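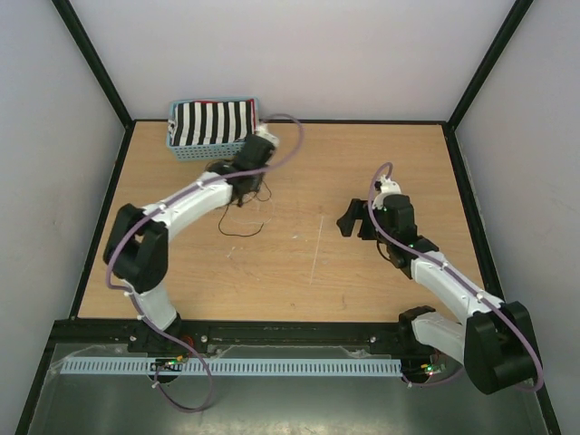

HOME & HOUSEHOLD

The basket on the table, and other promises

Every spring somebody tells me that my laundry problem is a basket problem. This April it was Unnur Zoëga, who has moved to a flat in Clulov with less storage than a train compartment and has come out of it a convert. Her rule is that clean clothes go from the dryer into a small open basket, the basket goes on a table, and nothing else goes on that table until the basket is empty. She says it changed her evenings. I have heard the same about bullet journals and cold showers, so I asked for terms.

The terms are these. One basket per person, plastic, with holes in the sides. A rectangle, never a round one, since round ones waste the corners of a shelf. Light blue is fine. One kind of thing at a time, so that a striped cloth in black and white has the basket to itself and you can tell at a glance what you are dealing with. Fold on wood or any hard flat surface, not on the bed, where everything sinks and you end up lying down.

Some of this I accept. The bed is a terrible place to fold anything. I have folded on beds for most of my adult life and the creases prove it. A bare tabletop gives you an edge to line a hem up with, and for towels that alone is worth the walk to the kitchen.

The holes I am less sure about. The claim is that they let air through, which they do, but if your clothes still need air when they go into the basket then they needed longer on the line. Gunnlaugur Lykkegaard, who writes to this newsletter more often than I do, insists that a perforated basket saved a batch of dish towels from smelling like a pond. Gunnlaugur also irons his dish towels. I put a solid tub and a holed one side by side for a couple of weeks, with towels straight from the dryer in both, and could not tell them apart with my eyes closed. The holed one was lighter to carry and snagged a sweater.

Then there is size. The small basket is supposed to be the clever part: it fills up fast, so you fold sooner. In my house it fills up fast and then the rest goes on a chair. A single large piece of cloth is enough to fill most of one, and it bunches up at the top whatever you do. If you have a duvet cover you can forget it. Unnur's answer was to buy a second basket, and I would like it noted that the answer to every storage system I have tried has been to buy a second one.

The striped-cloth question deserves its own paragraph, as three of you asked. Bold vertical stripes are easier to fold straight than plain fabric. I was ready to laugh at this and then tried it on an old tablecloth, and fine, yes. You match a stripe to a stripe and the corners more or less follow. Check it against a plain one if you don't believe me. It will not make you fold more often - I still had that tablecloth sitting there on Saturday - but the fold you do get is better. I would not go out and replace your linens over it.

As for the empty table, I managed 5 days. On the sixth the mail went down next to the basket, then a bag of onions, and by evening the basket was on the floor where it has always been happiest. Unnur says I gave up too early and that it took her 40 days to stop cheating. I asked what she does when people come over to eat. She moves the basket to the bed.

So my verdict is to keep the table for folding, take whatever basket you already own, and ignore the color. If you have found a system that has survived a full winter with more than one person in the house, I would like to hear about it, but please include the chair in your account. I will know if you leave out the chair.

Next month Grethe Bach tests drawer dividers, and she has already told me she doesn't expect to like them.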